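Linero Two-Finger Gripper, second revision: a long review with one bad afternoon in it

Posted 7 June 2025 by Gervasio Ojeda

I refurbish office desktops for a living, and the living is modest. Old towers come in by the pallet, get opened, lose a graphics card or gain one, and go back out to schools and dentists. Last December I put a Linero gripper on the arm at our second bench in Grerkville, on the theory that pulling cards all day is a job for something without a lower back.

After six months I can say that it is a well-made tool with one fault that ought to have been caught before it was sold to anybody. I'll get to the fault. The company would prefer I started with the finish, so let's start there.

The finish is lovely. The plates are flat matte black and they don't throw glare back at the wrist camera, which the shiny ones on our old Horach did constantly. Everything is held together with ordinary hex-socket bolts, and I've had the fingers off and back on over lunch without losing a part. The linkage has almost no slop when it's new. It's slim enough to get into a mid-tower with the drive cage still in place, provided you've tied the cables back.

Setup took me 2 days, one of which I spent on a manual that describes the previous revision. The force setting runs from 1 to 40 with no units given. I asked support what it was 40 of and was told that higher numbers are stronger.

Now the fault. When the gripper loses its signal in the middle of a job, it opens. It doesn't hold where it is and it doesn't ease off. It opens, all the way, at full speed, as though it had been asked to surrender.

We found this out over a Dell tower, with a card clear of its slot and on its way up. The connector at the wrist had worked itself a little loose, the link dropped for an instant, and the fingers sprang apart. The card landed on its corner on the motherboard and took a row of small components with it. The arm carried on to the tray and placed nothing in it with great care, then went back for the next one. The log for that cycle says "release OK."

A card and a board are cheap at my end of the trade. What bothered me more was the second time, when Domenica Wieser had her hand in the case freeing a retention clip. She shouldn't have had it in there with the arm live, and she'd be the first to tell you so, and we have since had a conversation and bought a light curtain. But the outside edge of that finger plate swung out hard enough to pin her knuckles against the chassis. She had a bruise for 5 days. With a thinner case edge it would have been a cut.

Linero's answer, after three emails, was that opening on signal loss is "the safe state," so that nobody stays trapped in the jaws. I follow the reasoning for somebody caught between the fingers. It does less for somebody standing beside them, and nothing at all for whatever is being carried. You can change the behavior to hold, but the option lives on a service page you reach by typing in a code, and it resets to open after every firmware update. I learned that last part the way you'd expect.

So here is how we run it now. Hold on signal loss, checked each morning by pulling the plug over a folded towel. A dab of threadlocker on the linkage bolts, which had started to back out by the third month. A small cable clamp by the wrist connector that cost less than lunch. Force at 12 for anything with a plastic shroud. Hands out until the light is green, Domenica's rule, in Domenica's handwriting.

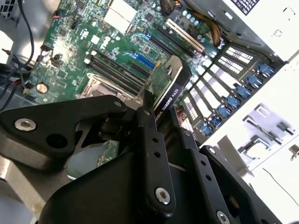 Patricio Daza wrote in after reading a draft of this to say I was being too kind. His shop had the same drop, he told me, and he never found the service page at all; he fitted weaker return springs out of a drawer and considers the matter closed. He also thinks the log is the real scandal, since a gripper that reports a clean release for a part it has thrown away will sooner or later do it where no one is looking. He has a point there, and I've lowered the score.

With the settings changed it pulls Quadro cards out of old Dells as neatly as I do, and it doesn't sigh. Out of the box I wouldn't let it hold my coffee. If Linero makes hold the default and fixes the log, add a point and a half.

Score: 3 out of 5.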